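Folalon Household Manipulation Project
Progress report to the Lorner Fund, period ending February

Collection in the simulated kitchen is under way. Over 3,000 demonstrations have been recorded and stored, all by teleoperation. The operators work in shifts of 2 hours and are trained on the Nogueira control software before their runs count toward the total.

The kitchen set now covers 10 tasks. Most involve picking up food items or dishes and moving them between plates, the sink and the counter. Each task is recorded with the starting positions changed between runs, so that the policy does not learn one fixed layout. Camera views are saved together with the joint positions of the arm and hand.

Kitchen task set, two views from the same session:
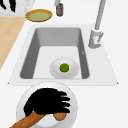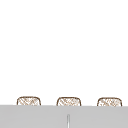
Of the 10 tasks, 7 have reached their target number of accepted runs. The remaining tasks are behind because grasps on small round items fail more often in simulation than we planned for. We changed the contact settings in February and the reject rate has come down, but it is still higher than for dishes. Runs recorded under the old settings are kept in a separate folder and are not part of the total above.

Labeling is slower than collection. Every run gets a short written instruction and a pass or fail mark from a second operator. The backlog at the end of the period was two weeks of work. We have moved one operator from recording to review to bring it down.

The first training run on the Grotstead cluster used only the finished tasks. Results will be in the next report, once the evaluation set is fixed.

Spending is in line with the approved budget. We ask that the unspent travel money be moved to storage, where costs have gone up with the extra camera views.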